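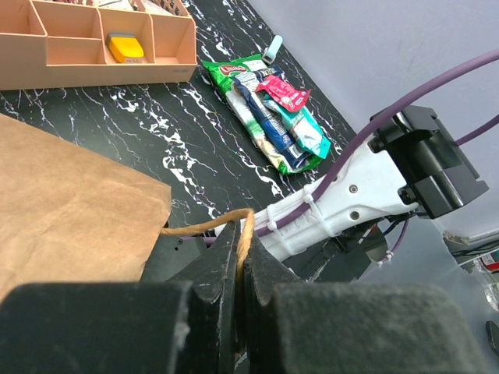

Dace Luik wrote back that a budget with no line for fingers is a purchase order, and she would not sign one. She was responding to my January draft, which listed the arm, the mount, the controller and a support contract from Zetport, and stopped there. I have come around to her view, with some reservations.

Jaw tips wear. On a packing task they close on thin, soft things all day, such as a twisted twine handle, and the edges chip long before a joint gives any trouble. Yet most plans treat the gripper as part of the arm and write both down over the same term. I think they should be separate lines with separate lives. The arm is equipment. The fingers are supplies, closer to printer toner, and belong in the operating budget, where a shop lead can reorder them without a capital request.

My revised sheet carries 1128 dollars a year for supplies: four sets of fingers, spare cable, ties and screws. Shinji Kobori considers this high and would hold two sets. He may be right for a single shift. For two shifts I would keep the four, as a stopped arm costs the same per hour whatever part has failed.

Where I differ from Luik is on the cable. She wants it replaced every six months on schedule. I would inspect at six and replace on condition — a fixed swap adds labor, and each rerouting is a chance to get the slack wrong.

The Penner quote bundles fingers at a discount if ordered with the arm. I would decline it until we know which tip shape we are keeping.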